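Skidton Mill open day

Visit report, August 30, 2025

The mill at Skidton opens to the public twice a year, once in April and once at the end of summer. I missed the spring one because of the trains, so I went to this one. It is a working woollen mill and has been on the same bend of the river since before the road bridge was built. Entry was free, with a box by the door for the roof fund.

You go in through the old wool store, where the fleeces used to be weighed. It is now one long room with a shop at the far end. The tour starts there every half hour and groups are kept to 27, so there was a wait. I got on the third one of the morning.

The first stop is the carding room. The machine in use was made by Clitinano and takes up most of the floor. It has been rebuilt twice and the drive belts are newer than the rest of it. They ran it for a few minutes and it was loud enough that the guide stopped talking and pointed at things. The wool comes off the end as a soft sheet, which is then split into strips ready for spinning. We were allowed to handle some. It was greasier than I expected.

Upstairs is the spinning floor. The mule has 595 spindles, and the carriage runs out and back across boards that are worn into grooves. Only part of it was threaded up on the day. Most of the yarn they sell is now spun on a smaller Asteck frame in the next bay, and the mule is kept for one heavy yarn that goes to a rug maker. There was a board on the wall explaining how broken ends were pieced by hand while the carriage was moving.

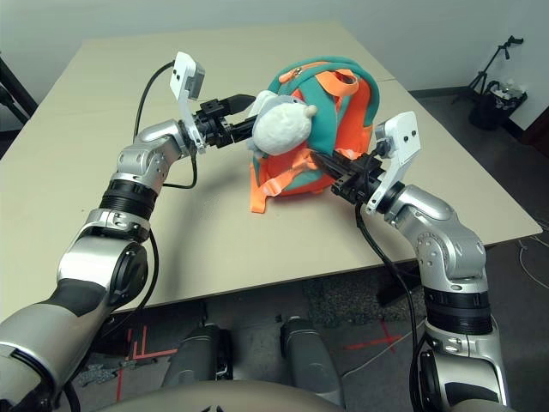 Jafarzadeh, who commented on my notes from last year's visit, thinks the mule ought to be run fully threaded at least once on every open day, as it used to be, and that a quarter of it moving gives people the wrong idea of the noise and the speed. I have some sympathy with that. On the other hand, threading the whole thing takes most of a week, and the yarn has to be sold afterwards.

The weaving shed is across the yard. It has a north-light roof and a stone floor, and even in August it was cool in there. Four looms were working, two of them on blankets and two on a plain grey cloth. The blanket pattern was a broken check in brown and cream. I asked how long a blanket takes and was told around 53 minutes on the loom if nothing snaps. Washing and finishing take much longer, and are done on other days.

The dye house was closed. This was a pity, as it was the part I had most wanted to see. A notice said the floor drains were being relaid and that it would be open again for the next one. You could look in through the window at the vats but not much else.

I had lunch in the yard. There was soup, and cheese scones that had sold out by the time I went back for a second — worth knowing if you arrive late. The seating is benches under an awning. The toilets are by the gate, up two steps, with a ramp round the side.

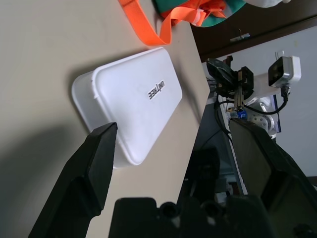 After lunch I walked up to the weir, following the mill race. It takes ten minutes each way on a cinder path. The sluice gates were replaced a few years ago, though the iron winding gear is old and still used. The wheel itself has gone, and there is a small turbine in its place which runs the lights in the shop and the wool store. The wheel pit is fenced but you can see down into it from the footbridge.

I finished in the shop. Yarn was a bit cheaper than in town, and there was a basket of loom ends by the till sold by weight. I bought a bag of those and one skein of the heavy grey.

Getting there: the bus from the station stops at the bridge and runs hourly. Parking is in the field opposite, which was firm on the day but slopes a good deal towards the river. Allow three hours if you want to do the tour and the weir.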